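Automation at Work: Hand-Held Grippers and Table Clearing
Student project report by Sadia Naqvi
Submitted 11th May

3. What the workers do now

Mostent is a small firm that prepares training material for kitchen robots. Its customer, Rind, wants a machine that can clear tables in staff canteens. Before any robot does the job, people do it with grippers in their hands, and the recordings go to a program called Jester. I spent 20 hours with the team in April.

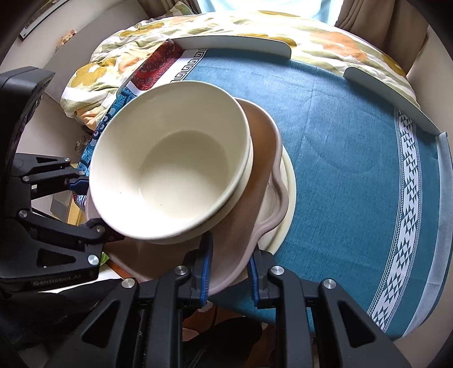
The target for each worker is 64 recordings a shift. Most of the people I spoke to had worked in catering before, and they said the lifting is lighter but the attention needed is greater. A stack of bowls and plates that you would normally pick up without thinking has to be planned – which edge first, which hand holds. Wrists get tired sooner than backs. The firm added a second break after the workers asked for one. 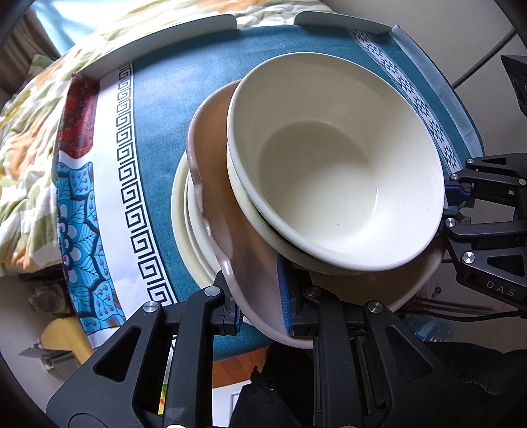

Figure 2. Gripping the rim of a plate in a stack, with a bowl on top.

Pay is by the hour, which the team preferred to pay per recording. Under the old system at Stunness, where two of them worked before, people rushed and then had to repeat rejected work.

4. Worries about the future

I asked whether they felt they were training their own replacement. Two said yes. The others thought canteen jobs would change slowly and that someone would still have to load the machines and deal with breakages. Rind has 300 canteen staff and has not said how many posts will be affected.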